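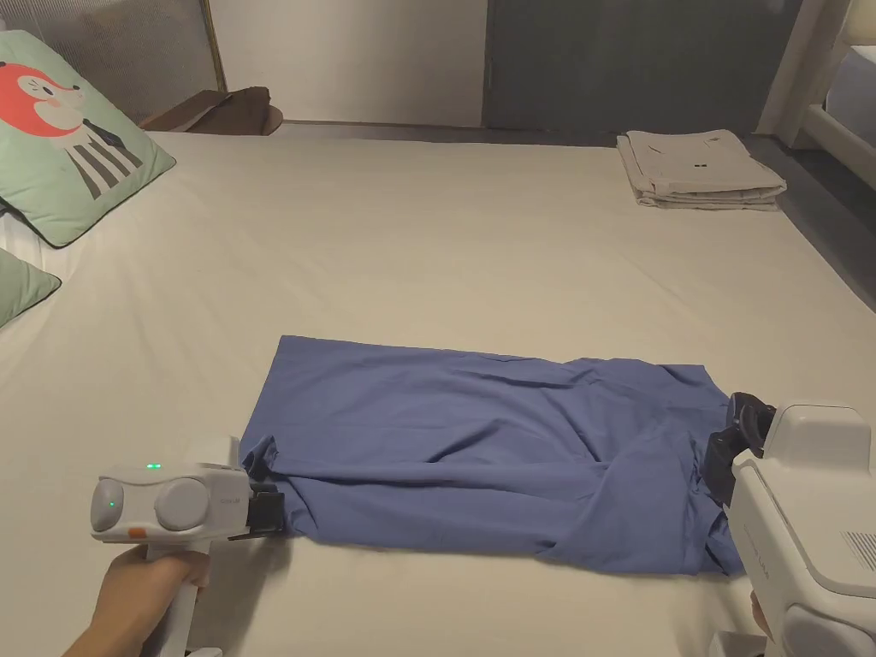
I've read the whole of the folding thread now and I remain unconvinced, so forgive a long reply from someone who has been ironing shirts for longer than this list has existed. My quarrel is with the idea that the bed is the best place to fold. It's the biggest flat surface most of us own, granted. But a mattress gives. A blue thing laid out long across a cream-white sheet will have a fairly straight top edge and a bottom edge that dips away to one side, and you can pull at both ends as much as you like, the creases still run across it on the slant. On a table I can press down with my forearm and the cloth has something to be pressed against.

On March 31, 2023 a member wrote:

> Fold on the bed, always. You don't need a board, you
> don't need the Wirkora folding panel (300 of anybody's
> money is too much for a sheet of plastic) and you don't
> need to iron afterwards. Lay the thing out sideways,
> take both ends, fold lengthwise, then in half. I did
> 12 items in 7 minutes this morning and they all went
> in one drawer.

We agree about the panel. I had one on loan in October and gave it back. The rest I'd like to see proved.

12 items in 7 minutes doesn't tell me what the items were. Tea towels? I could do that too. Put in a long-sleeved top and a pair of trousers with a lining and time it again.

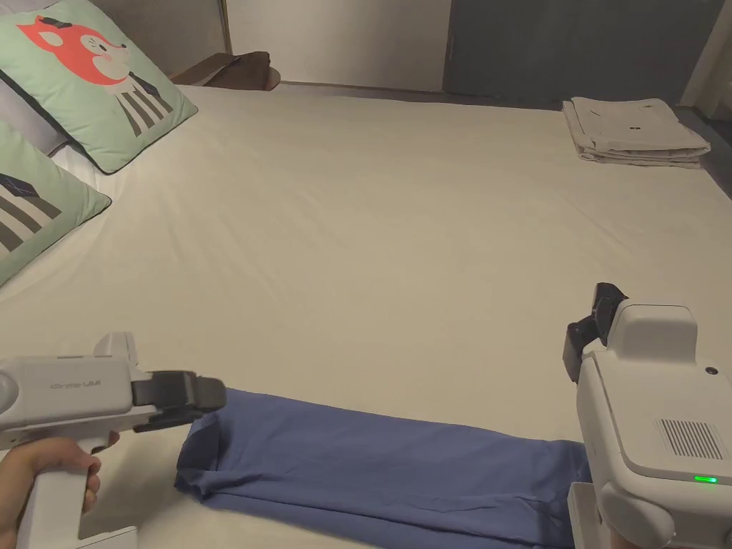 Then there is folding lengthwise first. It gives you a long strip, and the end where the cloth doubles back is never as tidy as the middle. Fold that strip in half and the untidy end is hidden inside, so the pile looks lovely until you take something out to wear. I suspect a good deal of "no ironing needed" comes down to nobody looking.

I did try it for 2 weeks, to be fair. Pillowcases came out well. Cotton trousers were passable if I smoothed them from the waist down before the first fold – that step was missing from the instructions. Anything with a collar went back on the board.

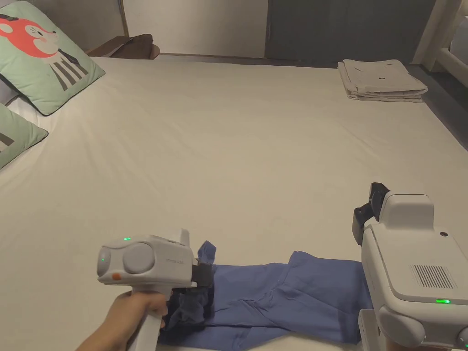 My other doubt is where the finished things go. The method takes for granted a clear bed, and mine has pillows at one end and the cat wherever she likes. A stack of beige cloths at the back of the mattress can stay neat enough while you work on one garment nearer to you, because flat cloths behave. Put jumpers there and lean on the edge, and see how long the pile lasts.

Has anyone tried it on a firm mattress? The person who recommended the Jenov starch spray might also say whether it leaves marks on dark cotton. The bottle I bought says nothing either way.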